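I've been thinking about waiting rooms, which is what happens when you spend most of June in them. My knee has had me in and out of the Brunville clinic (nothing dramatic, a cartilage thing, thank you for asking) and somewhere in my third or fourth long sit I came to an opinion, and now you're going to get it.

I want the magazines back.

I mean the real ones, the tatty pile on the low table. The gardening monthly from two winters ago with the seed packet torn off the front. The one about boats. The recipe supplement where somebody has ripped out page 30 and you'll never find out what went with the lamb. They all disappeared, didn't they, and at the time we were told it was hygiene, and fair enough. But the hygiene panic passed and the chairs came back and the toy box came back -- I have seen what children do with that toy box -- and the magazines never did.

What we've got now is a screen on the wall. Ours at Brunville runs a loop put together by a firm called Julenora, with a logo that swims up out of the corner like a fish. There's a bit on posture, a bit on hydration, a quiz about vegetables, and then an advert for Brandes hearing aids with a man laughing on a jetty. I know the loop lasts 264 seconds because I timed it on my phone, which tells you how well it was holding my attention. I've seen that man laugh more often than I've seen my own brother laugh.

Now, I can hear you saying that everyone's got a phone, so who cares? And yes, I've got one too, and I look at it far too much. But a phone only ever gives me more of me. It knows I like bread and old railway stations so it hands me bread and old railway stations until I feel slightly sick. The boat magazine didn't know me from Adam. I've never owned a boat, I get queasy on a pedalo, and I once read 2,000 words on varnishing a tiller while waiting for a filling and enjoyed every one of them! I can still tell you to go thin on the first coat.

My friend Firdevs Uçar thinks I'm being sentimental. She worked reception at a dental practice in Zurkent for years, and she says the magazines were a nuisance: people nicked them, toddlers chewed them, and once a month she had to go through the heap and throw out anything with the crossword finished. She also says nobody read them properly, they just flicked. I said flicking was the whole pleasure of it. She said I'd clearly never had to peel one off a radiator. We left it there and had another coffee.

But then she told me something that rather helped my side, so I'm putting it in whether she likes it or not. She said the magazines were how people started talking. Someone would hold up a picture of a terrible kitchen and the person two chairs down would snort, and off they'd go. With the telly on the wall everyone faces the same way and says nothing, like passengers on a coach. I've noticed that as well. I've sat an hour beside a woman with her arm in a sling and learnt not one thing about how she did it, and I was dying to know.

I did ask at the desk whether I could bring some in. I've got plenty, my spare room has a stack of them that comes up to the windowsill (please don't write in about this, my sister already has). The young man was very nice and said he'd have to check, and then he checked, and it was a no, something to do with who'd be responsible for the content. For a magazine about alpine plants! I'd love to know what they think goes on in there.

The hairdresser's still has them, bless her. A year's subscription to a decent weekly would set a clinic back 152 at the newsagent's rate, and I'd bet good money the screen costs more than that before anyone's even plugged it in. Put out one about cookery, one about trains and one full of people we've never heard of getting divorced. If they get pinched, well, someone wanted to read them.

I'm back there next month for the follow-up, ten past nine in the morning, and I'll have the boats under my arm. If I happen to leave them on a chair when my name's called, I'm getting on a bit and these things slip the mind.
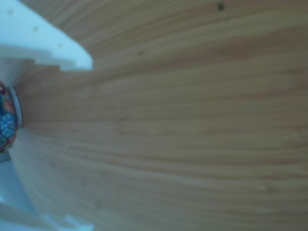
Do people still want to read something on paper when they've got a phone in their pocket?

Plenty of them do, if it's lying within reach and they didn't have to choose it.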